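# Keeping grit out of the wrist on a shop-built arm?

Posted by **Si-woo Kang**
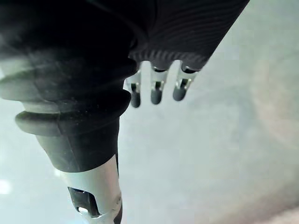

Our arm lives in a shared workshop in Lutside, two benches down from the belt sander, and fine dust gets into everything by Sunday night. I've been trying to decide how far to go with covers. The black rubber sleeve has its ridged bellows part up top and then tapers down to the bare metal end piece, and that end is what worries me, with the open slot in its face. The finger joints are bare metal too. Should I be covering all of it, or just cleaning more often? We're at nearly 2,000 cycles and I'd hate to strip it down again before October!

**So-yul Kwon**

Hello neighbor! I went through this with my own build (a Jetulach kit, much changed – my husband says only the screws are original). I'd leave the finger joints open, as anything snug enough to keep dust out made mine sluggish. Brush them with a soft paintbrush after each session. For the slot, I cut a little flap from an old bike tube and it has stayed put for 37 sessions. Wipe the folds of the sleeve as well, with a damp cloth and no oil, please – oil and sawdust make a paste you will not enjoy.

**Hou**

move the sander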